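SKENANACH — 6 Feb 2024

Rock trio Stalance will play the Sivier Theater in December, the band's first headlining show in Skenanach in almost 15 years. The set will include all of the album Yeoh, plus older songs picked by fans. More than 4,000 people voted online.

The theater holds 2,000. Tickets cost $47, all seats, and go on sale at the box office this spring. There is a limit of four per person.

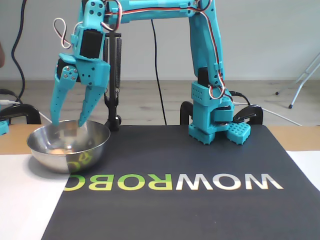
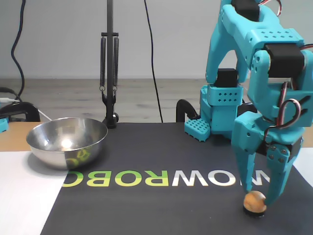

Doors open at 7 p.m. and the opening act starts at 8. The opener will be named this summer. Large bags are not allowed inside — small purses are fine. The parking lot behind the theater is free after 6 p.m.

Press passes and interview requests go through the Sivier Theater office.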